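**RADERAU, Thursday.** Overgaard has paused sales of its kitchen-assistant software after a fault that let a robot arm keep moving once its operator had pressed the stop button in the app. The company calls it a "communication delay." Customers who have read the notice that went out with the pause may want a stronger word.

The software, sold under the name Preldale, lets a robot arm stir, scoop and pass things around a table. It is aimed at care homes and small canteens. Overgaard has been promising a general release since last spring, and the test period has been stretched twice.

According to the notice, the fault shows up when the arm is holding a utensil and the app loses its connection for a moment. The stop command is placed in a queue. The arm carries on with whatever motion it was given, and the command is acted on only when the connection comes back. In the worst case the company recorded, that took 6 seconds. The physical emergency stop, a red button wired straight to the arm's power, was not affected.

Six seconds is a long time to stand next to a moving arm with a spoon in it. The notice says that no injuries were reported, and that the only damage at the Raderau site was a bent ladle and a chipped plate. It also says the arm was running at reduced speed, without saying what full speed would have meant for the plate.

The company found the fault while going through its logs in May. It went back over 488 recorded runs and found 40 in which a stop command was late. That is more than 8 percent. Overgaard's summary on its website describes the problem as "rare."

Work on the Preldale tasks takes place at a round table set with bowls, cups and cooking tools.
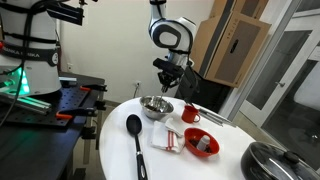
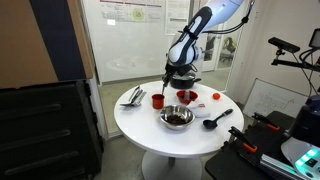
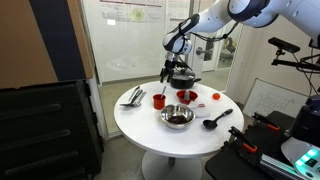 Plultbridge, the small testing firm that Overgaard hired to look at the software before release, says it raised a question about queued commands in its first report. The firm had run the arm with a deliberately poor network and noticed that the app's screen said "Stopped" while the arm was still finishing a stir. It asked for the screen message to be tied to the arm's own report of its position. The reply, as Plultbridge tells it, was that this would be looked at in a later version.

Overgaard does not dispute that the question was asked. A company statement says the item was "logged and prioritized appropriately." Asked what priority it was given, the company did not answer.

The fix announced this week has two parts. A stop command will no longer wait in line behind anything else, and the arm will halt by itself if it hears nothing from the app for a set period. Overgaard has not said how long that period will be. Plultbridge has asked for the number in writing and says it will not sign off without it.

Neither idea is new. Automatic halts on a lost signal are an old habit in factory work, and anyone who has used a treadmill with a clip-on cord knows the principle. It is fair to ask why a product meant for rooms full of older people and hot food went through months of testing without one. The company's answer is that an early version did have such a halt, and that it was switched off after test sites complained about the arm freezing in the middle of a task. A freezing arm makes for a bad demonstration, of course.

There is also the matter of who was told, and when. Overgaard says it informed its test customers "promptly." Two of them, a canteen and a day center, both of which asked not to be identified, say they first heard of it from the public notice. One had been using the app's stop button as its normal way of ending a session, because that is what the setup guide tells people to do. The guide mentions the physical button on its last page, under "Other."

The guide has since been changed. The new version puts the physical button on the first page and tells users to keep one hand free to reach it whenever the arm is powered. That is sensible advice, though it sits oddly with the sales brochure, which still says the system "frees up your hands for the people who need them."

Overgaard had 400 orders on its books when it paused sales. Buyers can wait for the corrected version or ask for their deposit back, but the refund form is not online yet and the company would not say when it will be. It also declined to say whether the full logs will be released. For now the public has the company's own count of late stops and its own account of how serious they were.

Test sites have been told they may keep running the current version as long as someone trained stands within reach of the physical button. The canteen says it has unplugged its arm and gone back to serving by hand. The day center is waiting to hear what counts as trained.

Plultbridge plans to repeat its network tests once it has the new software. Overgaard gave no date for handing it over.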